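1/ Today I want to write about small museums and their catalogs, because I spent most of July reading them and I have some thoughts. English is my third language, so please be patient with me.

2/ The museum in Undolcombe has a good collection of ink painting. I counted 44 works in the inventory list. In the printed catalog only 9 of them have a text longer than a caption.

3/ The caption gives the artist, the year and the size. For a visitor who never saw this kind of painting, the size is not very useful. She wants to know why the mountain has no bottom. 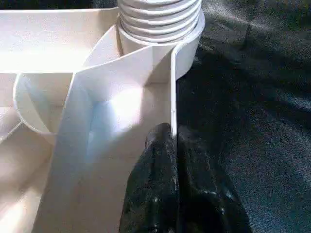
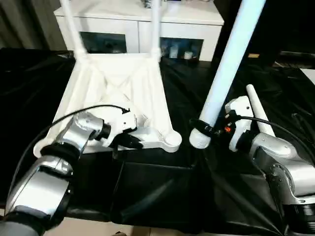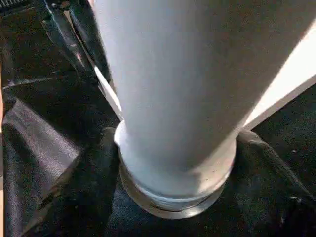
4/ Corkholm did it differently. Their curator, Anqi Mao, asked for every text to be written first in plain English and only later translated back. I was doubtful. Then I read her page on empty space in painting, where she begins with very ordinary things: a white cylinder standing on dark crumpled cloth, and how the lower right side goes softly gray. After this she moves to the unpainted paper, and I could follow every step.

5/ The book is called Milutlow, after the river in the first painting. It took two years and has seven short essays. None of them uses the word "liminal." I am grateful.

6/ One complaint. The names of the artists are spelled in two systems, sometimes on the same page. If you look for Fu in the index you will find only half of the entries, and the other half is under the given name.

7/ I wrote to the museum about the index and they answered the same evening, very kindly. A corrected list will go on their website. The printed copies stay as they are.

8/ If your library buys art books on request, please ask for this one. And if you know a catalog of ceramics written in the same plain way, send me the title. I have looked for some time and I only find the ones with sizes.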